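Marker pose on handheld grippers flips when both hands are over the table
Posted in Perception and Tracking

murn_tobias
Tuesday, August 9, 2022

I'm working on the tracking part of a setup where a person holds one gripper in each hand and moves small things around on a table. Each gripper has a cube on it with a black-and-white marker on each visible face. There is one fisheye camera worn at head height looking down. I want a 6-DoF pose for each gripper in the table frame, which later goes into a planner called Skakari.

Most of the time it works. The problem is that the pose of one gripper will jump for a few frames and then come back. The position stays close, but the orientation tips over as if the cube were leaning the other way. It is worse when the hand is far from the center of the view, and worse again when only one face of the cube is visible. In one session of 477 frames I had seven of these jumps on the right hand and hardly any on the left.

What I do now: detect markers on the raw image, undistort the corner points, solve each marker separately, then average all the marker poses that belong to the same cube. After that a low-pass filter on the result.

I tried a stronger filter. It makes the jump smaller but it also drags the good frames around, and the gripper now lags when the person moves fast. I also tried printing the markers again on better paper. No change that I could see.

Is this a calibration problem or something in the solver? I can post the intrinsics if that helps.

Milagros Ccori

It's mostly the solver step, and calibration may be making it worse.

A single square marker seen from far away or nearly face-on has two poses that explain the corners almost equally well. A bit of corner noise decides which one you get. Since you solve each marker separately and then average, one bad marker pulls the whole cube over, and when only one face is visible there is nothing to pull it back.

What I would change, in this order:

Stop averaging poses. You know where every marker sits on the cube, so put all visible corners from one cube into one solve. With two faces in view you have eight points that are not in one plane, and the ambiguity is mostly gone. If you average rotations anywhere else in the code, check how you do it. Averaging Euler angles will give you jumps all by itself near the wrap.

For frames with one face only, ask the solver for both solutions and keep both. Compare the reprojection errors. If one is clearly lower, take it. If they are close, take the one nearer to the pose predicted from the last few good frames. Don't take the lower error blindly when the difference is a tenth of a pixel.

If neither candidate is near the prediction, mark the frame as missing and interpolate later. I allow a gap of up to seven frames and throw out anything longer. A planner can deal with a gap flag more easily than with a wrong wrist angle.

Then the lens. Make sure you are using a fisheye model and not the ordinary radial one with extra coefficients. The ordinary model can look fine in the middle and be off by several pixels near the border, which fits what you say about hands far from the center. Take calibration pictures with the board pushed into the corners. I use 100 pictures, with at least a third of them near the border. Then plot the residuals by distance from the image center. If they grow outward, the model is wrong and more pictures won't fix it.

One more thing to check is the cube geometry file. In our old Sosmont code the left and right cubes shared one file, and the right cube had been glued on a quarter turn off. Everything looked sane until we put both hands in the same frame of reference.

Leave the low-pass filter off until all of this is done. It hides what you are trying to find.

sheikh_fan_22

I had the same thing and just lowered the exposure time, fixed it for me. Motion blur. Try that first, it's one line in the config.

Also are you using the Sheikh package for the detector? The default corner refinement is off in there.

murn_tobias

Refinement was off, thanks. I turned it on and the corners are steadier, but the flips are still there, so I'm going with the joint solve. It's slower to write than I hoped because our marker IDs were never written down per face.

Milagros Ccori

You can get the IDs from a recording. Turn each cube slowly in front of the camera, log which IDs appear together, and solve the relative poses between neighboring faces. Do it for both cubes, even if they are supposed to be identical. Keep the result in the Murnudton repo next to the intrinsics, with the camera's serial number in the file name, so that nobody mixes them up after a lens swap.

For testing, record a short session where you hold one gripper upright and tilt the other one well over, then swap hands. Draw the solved axes back onto the raw fisheye image, and leave the undistorted one alone for this. If the axes sit right on both cubes out to the border, the model and the geometry file agree with each other. 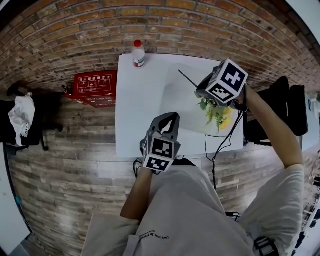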